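Open day at Cekcombe: the rules behind the grippers

I went to the Cekcombe open day for the robots and came home raving about the rulebook. It runs to 338 entries, it lives in a fat binder (and online, if you ask at the desk), and I could have read it all afternoon!

Cekcombe collects hand-held gripper recordings, and the team goes out to ordinary homes to make them. The rules come from a project called Follero, which started with 6 pages and kept growing. Some are plain safety: fingers clear of the linkage before you squeeze, power cords off the walking path, stop when your wrist gets tired. Others are about doing the job well – approach slowly, keep the target between the pads, let go only once the object is resting on something.

My favorite section covers household clutter. New people always want to tidy up first, and the binder says to leave the room as the family keeps it. Soft bags, shiny foil and clear plastic all get their own entries, and so does anything see-through that could fool a camera.
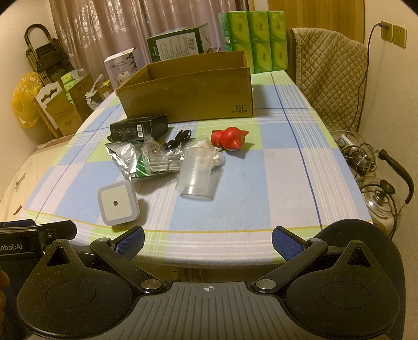
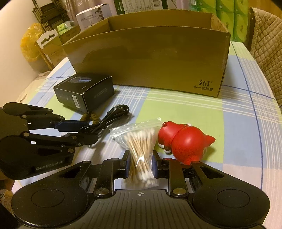

Cotton swabs in a zip-top bag, held between the pads.

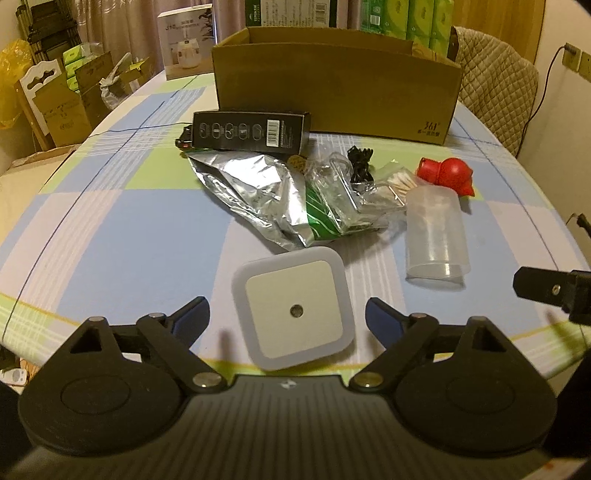

One visitor, Calado, wondered whether so many rules make everyone move the same way, and said a robot trained on careful people might never learn to cope with clumsy ones. The guide loved that. There's an entry for it, it seems: a fumbled grasp stays in the recording and gets labeled as a fumble, and you carry on from wherever the object landed. Deleting it is against the rules.

We got a 10 minute turn each with a gripper after that, and I broke 2 rules before I'd picked up a thing. Too fast on the approach, and my sleeve was over the pivot. Roll your sleeves up!

The Lillmont site opens its doors in November, with a session on privacy rules for filming in people's homes. I've put my name down already. Parking is behind the building and the coffee is free until noon.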